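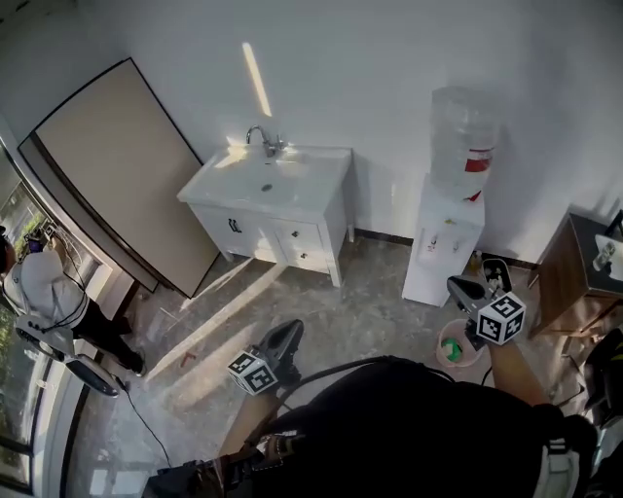 Rochelle Tillman
July 14, 2022

Subject: Right gripper drops out of tracking during vanity task, Tronitz two-hand kit (trial unit)

Site: Plemutville, bathroom vanity station
Status: open, workaround in place

Problem
The right gripper loses pose for up to 30 frames when it is held well out to the right. The left gripper, held low in front of the body, tracks normally. Jaw width is logged without gaps on both sides, so the fault is limited to the marker cube pose.

Log
Session 308 ran to 1,166 frames. All dropouts fall in the segments where the operator turns from the basin toward the water dispenser. None occur while both cubes are near the middle of the head camera view.

Checked so far
Swapped the left and right grippers. The fault stayed on the right side of the body, which rules out the cube itself.
Reseated the cable at both ends. No change.
Reloaded the factory calibration. No change.
Repeated the task with the operator facing the dispenser squarely. No dropouts in 500 frames.
Direct sun reaches the floor in front of the vanity and part of the wall over the faucet. Exposure was on auto for every run. A run with exposure locked has not been done yet.

Workaround
Turn the whole body before reaching. Keep the arm inside the shoulder line.

Questions for Tronitz support
1. What is the rated horizontal angle for cube detection? The manual gives distance only.
2. Does the Honkanen head mount shift the camera center compared with the standard mount? We are using the Honkanen.
3. Can the tracker be set to flag lost pose instead of holding the last value?

Raw log for session 308 is attached. The purchase decision is on hold until item 1 is answered.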